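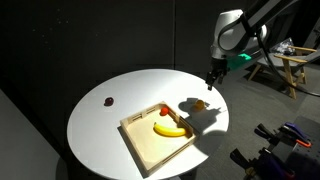
Unit 5. Missed grasps and the shadow problem

Carnow Robotics Lab course, handout for Thursday, March 6, 2025

The task is to pick toy fruit off a round white table and put it in the wooden tray. One strong lamp lights the tabletop and the room is kept dark. The arm's own shadow falls on the table next to the fruit.

What went wrong

In the Leltinitz run the arm made 324 attempts. Most of the failures came on the side of the table where the arm's shadow fell. The fingers closed on bare tabletop, and twice the gripper pushed down hard enough to trip the force limit.

Cause

The detector took dark patches as part of the object. With a shadow touching the fruit, the box grew to cover both and its center shifted, by 12 mm in the worst case. The shadow moves with the arm, so the error changed during the approach. Calibration had been done with the arm parked and did not show it.

Second fault

After a force stop the controller waited 800 ms and retried at the same height. It should have stayed stopped until a person reset it. Treat this as the safety finding. The detector error alone is a quality problem.

Fixes to compare in lab

- Add a second lamp on the opposite side.
- Freeze the target position before the arm crosses the light.
- Remove automatic retry after any force stop.

Read the Pitkänen notes, section 2, before lab. Bring your stop log.

Print this page | E-mail this page
Shares: 12
© 2025 Carnow Robotics Lab. Back to top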